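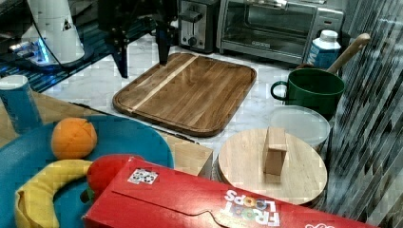
Counter setup, first station. Gripper over the cutting board; toaster and toaster oven at the back.

Skolon Open Day: Kitchen Counter Recordings

Summary
Recordings of robot arms at a kitchen counter, made during the Skolon open day on May 1, 2022. Visitors watched from behind a rope line. Audio was not kept.

Contents
47 episodes, stored one folder per episode. Each folder holds the video streams, a joint log and a plain text note by the operator. Notes are in English except for the two warm-up runs.

Setup
The counter holds a cutting board, a toaster, a toaster oven, mugs and a plate of fruit. Objects were moved between episodes, so positions should be read from the video and never from the notes. Control software was Prultus, with the Ebihara logging plugin enabled.

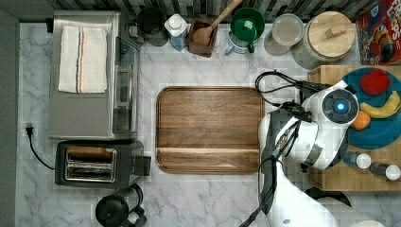
White arm at the right side of the counter, with the fruit plate on its tray.

Known issues
Joint logs for five episodes start late. These are listed in late_start.txt. Timestamps use the clock of the logging computer, which was not synced to the Teltmont server.

Use
Free for research and teaching. Do not use the recordings to compare arm speed; limits were lowered for the public demonstration.

Contact
Hatsue Nakajima, Skolon. Please give the episode number when reporting a fault.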